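The table by the window

Yufang Lu keeps two lists on the inside of a cupboard door. One is for the shopping. The other is for the table, and it is the longer of the two.

The table stands in front of the big window in her flat in Loltach, and for the first year she lived there it took in everything that came through the door. Post, keys, headphones, a drill she had borrowed and meant to give back. She ate from a tray on her knees. "I had a table for six and I couldn't put a plate on it," she says.

The list came out of that year. It names what may live on the table, what may visit, and what has to go by bedtime. Scissors may live there. So may one basket, provided it has holes in it, and one small pot of whatever is being used that week. Phones are visitors. Anything with a plug belongs on the window ledge, which Lu regards as a separate country with its own laws.

She has written about all this in a small newsletter called Hesa since last August. It has 3,656 readers, most of whom found it through a piece on kitchen drawers. They write back with drawings of their own tables, and with complaints. A retired surveyor in Mukell told her that a basket on a table is simply a drawer without the manners to shut. She printed the letter in full.

On the basket she won't be moved. Solid boxes, she says, are where things go to be forgotten. With a perforated one you can tell from a chair whether there is anything in it, and the air gets round whatever you have put inside. Hers cost less than a sandwich. She has tried wicker, which shed bits, and wire, which scratched the tabletop in two places.
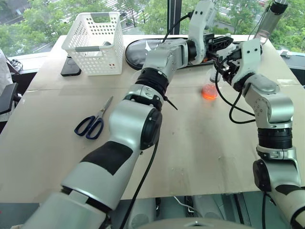
Small containers are the other thing she gets asked about. Her rule is that a container on the table should be small enough to be emptied in a week and clear enough that no label is needed. White ones are allowed if there is only one of them. Two white pots, and you start lifting lids to find out which is which.

Scissors took longer to settle. Lu used to keep three pairs in three rooms and could never find any of them. Now there is one pair with big looped handles, and it goes back on the table after every job, even if the job was in the bathroom. She admits that this means a fair amount of walking – the flat is long and thin – but she has stopped opening parcels with a bread knife.

Her neighbour, Vigfúsdóttir, thinks the whole business is too strict. Her own table holds a sewing machine, a fruit bowl and a great many seed catalogues, and she eats at it perfectly well by pushing things along. The two of them have supper together most weeks, at one table or the other. Lu says the food is better at Vigfúsdóttir's and the elbows are freer at hers.

If you want to try it, Lu suggests taking everything off and putting back only what you reach for over the next 10 days. Leave the rest in a box by the door. Write down what you fetch from it. She did this herself with 158 objects and fetched 19 of them, and one of those was the drill, which she was finally returning.

Hesa's next issue is about chairs, and what ends up hanging on the backs of them.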